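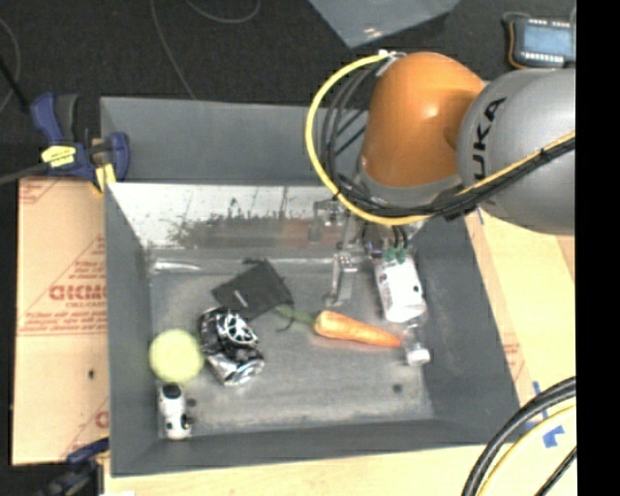 What does Arkeck work on?

Methods for grasping unfamiliar objects out of clutter, and for measuring how well those methods hold up when the objects change.

About Arkeck

Arkeck is a research group of nine people working on robotic bin picking. We were set up to answer a narrow problem: a grasp planner that performs well on the items it was tuned on tends to lose accuracy on items it has never met, and the size of that loss is seldom reported. We report it.

The method

Our planner is called Ostavex. It takes a depth image and a colour image of the bin, proposes candidate grasps, and ranks them with a learned score. The ranking model does not use object categories or CAD models. A carrot, a cloth pouch and a toy car are all handled as surfaces with an estimated probability of a stable hold.

Two things distinguish it from our earlier planner, Powell. The score is trained on failed attempts as well as successful ones, with the failures labelled by type – slip, collision, missed contact or double pick. The planner may also decline to grasp. If no candidate clears the threshold, it asks for a nudge motion to rearrange the contents and then plans again.

Current result

Our main benchmark finished in March. It covered 1546 grasp attempts on objects held out of training, of which 1335 ended with a single item lifted and placed in the target tray. Of the remainder, 51 were double picks. Most of the others were slips on transparent or highly reflective items, where the depth data is poorest. We regard this as the open problem in the method and it is the focus of the present work.

A separate set of 448 attempts was run with the decline option switched off. Collisions with the bin walls rose, mainly for flat items lying close to a corner. Both sets are described in our technical report, along with the scoring rules and the list of objects.

How we test

An attempt is counted from the moment the planner commits to a grasp. Attempts are not repeated or removed after the fact. The arm's speed and the grip force are fixed for the length of a benchmark. Lighting is left as it is in the lab, reflections included.

People

Nia Parry – grasp planning, group lead
Valentin Bachmann – perception and calibration
Gwawr Yorath – learning and failure labelling
Emlyn Beddoe – cell hardware and safety
Arwel Hughes – benchmarks and data release

Four graduate students work across these areas.

Working with us

We accept sample objects from outside organisations for the held-out set, provided the results can be published. Items should fit within the gripper's opening on at least one axis. Enquiries about test protocols go to Arwel Hughes, and all others to the group office.

Page last revised June 2025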